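January, evening

Second attempt at the well water figures. The conductivity meter was drifting again, so I recalibrated against both standards before taking anything seriously. After twenty minutes in the kitchen it read true on the low one and high on the other, which points to the probe and not the batteries. I cleaned the electrode with vinegar, rinsed it three times, and left it to soak through lunch. It settled after that.

Reading from the kitchen tap, cold, first draw: 870 microsiemens. Same tap after running for five minutes: no change worth writing down. The outside tap by the shed was slightly lower. I expected the opposite, given the length of old iron pipe on that run. Either the pipe was relined before we bought the place or I have the plumbing wrong in my head. The plan left in the drawer shows one line to the shed and there are clearly two.

Hardness by drop test came out at 20 grains on the second try. The first try is void. I lost track of the drops when the phone rang – Sabina Talukder, asking if the road from Stivville was clear. It was, as far as the bridge. I did not go further than that myself.

At 20 grains the softener is undersized, or it is set for the wrong number. The dial had it at 12. I moved it to 20 and started a manual regeneration at 2 p.m. The brine tank had a crust across the top with a gap under it. I broke it up with a broom handle and took out most of a bucket of mush from the bottom, grayish, with grit in it. Refilled with one 50-pound bag of pellets. The old salt was the rock kind, and I suspect the grit came with it. Pellets only from now on.

The cycle ran the full sequence. Backwash was strong, brine draw slow but steady, and I watched the level in the tank go down by a hand's width. The drain line gurgles where it meets the standpipe, and there should be an air gap there. There isn't one. Add to the list.

Laundry is where the hardness shows. Whites have been coming out stiff and a little yellow at the seams since October, and the dark things pick up a chalky bloom along the folds. I had been adding more detergent, and according to the sheet from Weerakoon that makes it worse – the surplus binds with the calcium and stays in the cloth. Their advice is half the usual amount, warm water, and an extra rinse. Vinegar in the last rinse for anything already affected, one cup, no fabric softener with it. I'll do one load of whites and one of darks after the regeneration is done and keep the rest of the basket back as a comparison.

The iron result is less clear. The strip sits between two colors and I am not good at judging orange under the kitchen bulb. I'll repeat it in daylight. If it is the higher of the two, the resin will foul in a year or so and the softener needs a cleaner run through it each spring, or a separate filter ahead of it. Penska lists one that would fit the space between the pressure tank and the wall, barely. I measured twice. The bypass valve would have to be turned to face the stairs.

Pressure tank: 38 pounds at cut-in, a little under where it should be. Left alone for tonight.

Emptied the lint trap, wrote the new dial setting on masking tape and stuck it to the lid of the tank. Meter packed away with the cap filled so the probe stays wet. The storage bottle is nearly empty. Order more with the strips.

Left the page on the table with the sheet from Weerakoon, and it came back with a note in the margin.
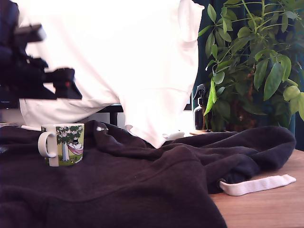
Oi-ling Hung: Twenty grains is what we had at Sirnevmont too, and half the detergent was still too much for us. Go down to a third and see. Also, the second line to the shed was put in for the old trough, and it branches off ahead of the softener, so your two taps were never going to match.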